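I finally got around to trading in my old Ovura handheld last month. The shop on the corner offered me $76 for it, charger included, and I took it. I'd had it since launch and the left shoulder button only worked if you pressed it from the side.

What pushed me was the Hirkon update in December. It wiped the sleep timer and moved the save manager down three menus, and my 500 or so hours in Brarnix had to be copied across by hand, one slot at a time. Csenge Szilágyi wrote a good guide to this on her forum – without it I would have lost the lot.

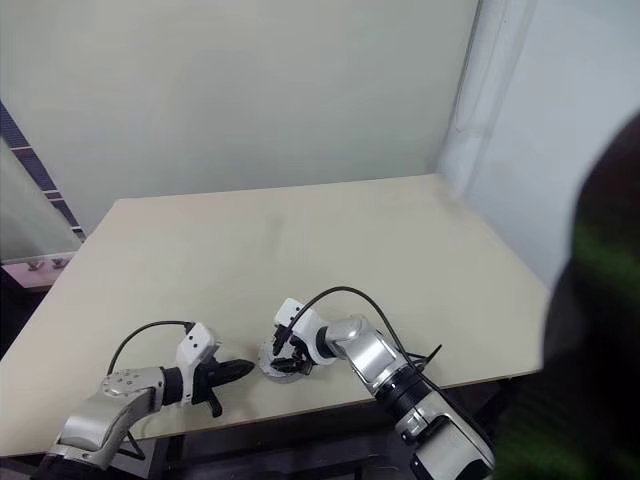

Two grippers, one tabletop.

The new model is heavier than I'd like, but the screen is a clear step up and the battery gets me through five hours of Brarnix on medium brightness. Load times are shorter too. The colour settings are still buried and the speaker is still on the bottom, where my palm covers it.

I'm keeping the old carry case, as the new one fits if you leave the zipper open a bit. Next job is re-downloading everything, which on my connection will take until after midnight.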